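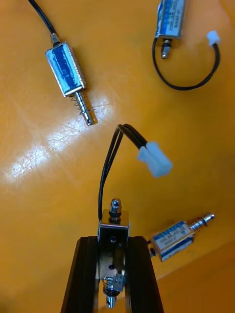

Push-pull solenoids.

How to Test and Store Used Electrical Parts

Most parts that come out of old equipment can be used again, provided you know what they are and whether they still work. These steps cover coils, switches, small motors and bare circuit boards. They do not cover anything that plugs into a wall outlet. Leave power supplies and microwave parts alone unless you have been trained to handle them.

What you need

A multimeter with a 2,000-ohm range
A bench supply that goes down to 5 volts, with a current limit
Clip leads
400-grit sandpaper
Masking tape and a fine marker
Bags or small boxes that close

Step 1. Group the parts by type

Put coils with coils and switches with switches before you test anything. It goes faster if you only set the meter once per group. If you can't tell what a part is, put it aside and come back to it at the end. Half the time a matching part turns up with a readable label.

Step 2. Look at the leads

Bend each wire gently where it enters the body. A wire that feels limp at one spot is probably broken inside the insulation. Trim past the break if there is enough length left. If the bare end has gone dull, rub it with the sandpaper until the metal is bright.

Step 3. Measure coils

Set the meter to the 2,000-ohm range and touch one probe to each lead. Write the reading on tape and stick the tape to the part. If the display shows an open circuit, check your clips first, then try again. A coil that still reads open goes to scrap.

A reading very close to zero can mean a shorted winding, but some low-voltage coils are low to begin with. Compare it with another of the same model if you have one.

Step 4. Power coils briefly

Start at 5 volts with the current limit turned down. Connect the leads for 2 seconds, then disconnect. A push-pull solenoid should move its plunger in one clean stroke. If nothing moves, look up the rated voltage before you turn the supply up. Keep your fingers off the plunger, and let the coil rest between tries.

Gilmar Lins keeps a list of the ratings we have managed to find. It is taped inside the door of the gray cabinet. Please add to it in pen.
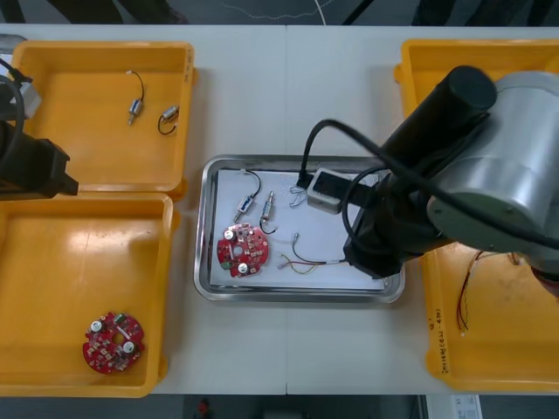
Watport Repair Club | Parts and Storage Team

Step 5. Check switches and boards

For switches, use the continuity setting and work the switch several times. One that cuts in and out should not be kept.

Boards are harder to test without the rest of the machine. Look for swollen capacitors, burn marks and green crust on the contacts. Write down which machine the board came from, or it will be of little use to the next person.

Step 6. Bag and label

One type per bag. The label should give the part, the reading, the rated voltage if known, and your initials. Coil the leads loosely. Long parts go in the deep drawers, boards go upright in the rack by the sink.

Questions about labels go to Rasa Laur. New bags are ordered in August, so tell her before then if a size is running low.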